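4.3 Reading the oven at rest

Much of the literature on shared kitchens assumes that a microwave oven can be read at a glance. The Prirkberg checklist, which several of the sites in our survey had taped to a cupboard door, gives the person on tea-room duty three questions to answer by looking: is the oven idle, is it empty, is it clean. The Woldegiorgis project adopted the same questions with minor changes of wording and reported them as "self-evident to the user". We were not persuaded when we began, and we are less so now.

Take the first question. On the bench-top oven discussed in this section the only changing sign on the control panel is the digital display, and at rest it shows a single 0. A zero of this kind has at least three readings in ordinary use. It can mean that no time has been entered. It can mean that a time has been entered and has run out. To the person who has just pulled the door open on somebody else's lunch, it may mean that the remaining time has been thrown away. The checklist treats all three as "idle". For the appliance they may well be the same state, but for the person waiting on a bowl of soup they are quite different, and it is the second person the checklist claims to serve.

The second and third questions look easier, as they are put with the door open and the cavity lamp on. The plate is glass, the walls are pale and the light is warm. In these conditions a spill of tomato sauce would be hard to miss. Clear matter is another thing altogether. Something small, translucent and crumpled-looking can be made out at the middle of the turntable, and we would not care to say from a photograph what it is.
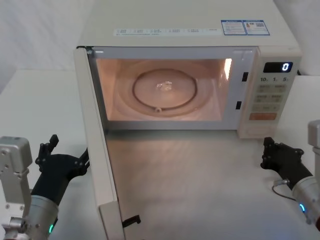
One reader of an earlier draft objected that this was a quibble, that anybody standing at the bench would simply put a finger on the plate and find out, and that a checklist need not settle what a fingertip can. We accept the point about the finger. It concedes, though, that looking was insufficient, and the Prirkberg form has no box for touching. Of the 30 completed forms we were able to obtain, 16 had all three boxes ticked in a single downward stroke. We draw no firm conclusion from a pen stroke, but it is hardly the mark of careful inspection.

With the door shut, matters are worse. The window is dark grey and slightly reflective, and it gives back only a faint outline of the cavity behind it. A clear container lid left on the plate might escape notice altogether. The claim in the Ovitz guidance that "contents may be verified through the viewing window" seems to us to describe an oven that is running with its lamp on, and it ought to have said so.

The same guidance calls the door "self-explanatory". There is no separate handle on it. The means of opening it is the release at the foot of the control panel, in the same off-white as the casing, while the one coloured control, a wide salmon-orange button, sits just over it and draws the eye first. A newcomer who reaches for the colour will press the wrong thing. Regular users will have learned the arrangement long ago, which is perhaps why surveys of regular users find so little fault with it. The labels along the top and on the buttons help only those who can read small grey Chinese characters, and in the case of the strip on the top panel, only those prepared to lean over it.
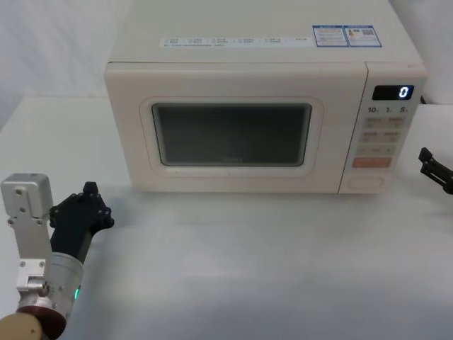 Figure 1. Bench-top oven, door closed. Display at 0; release control at the foot of the panel, below the orange button.

It might be answered that light supplies what the display does not. Nureck makes this argument at some length in its product literature: a lit cavity is said to signal "attention required", a dark one "rest". The trouble is that light from an oven does not look the same from every place in the kitchen. Somebody standing square to the open door sees a bright, pale-walled box. Somebody lower down and off to one side gets an amber glow and very little detail, and could be forgiven for thinking that something was still heating. The display, seen from there, says 0 once more.
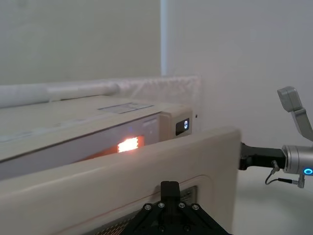 Vol. 16, No. 5

We therefore doubt that lamp and display can be added together to make one reliable message, as Nureck supposes. Each is ambiguous, and they are ambiguous about different things. Whether people sort out the combination through practice is an empirical matter on which we have found no decent evidence. The Woldegiorgis trial is often cited here, but it asked its participants about an oven they had used daily for eight weeks, and it is difficult to see what else they could have answered.

A last point concerns the door as an obstacle. Opened fully, it swings out to the left and takes up bench space toward the front of the table. The checklist recommends leaving it open after wiping "so that the next user can see the oven is clean". On a crowded bench this is poor advice. A mug set down in the path of the door has to be shifted before the oven can be shut, and an open door invites people to rest things against it. We also note that an open cavity shows its turntable and its pale walls to good effect, and shows the ceiling of the cavity, where splatter collects, hardly at all. 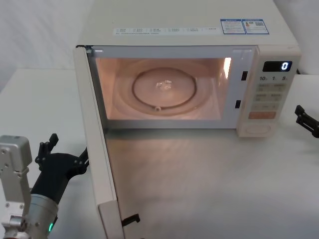
Figure 2. Door fully open to the left, cavity lit, glass turntable in place. Display at 0.

None of this amounts to a case against bench-top ovens, or against checklists. Our complaint is with the word "self-evident". A revised form might ask whether the plate has been lifted out and whether the ceiling has been wiped, both of which require a hand in the cavity. We tried such a wording at 5 of the survey sites in June. The results are given in Section 4.4 and are weaker than we had hoped.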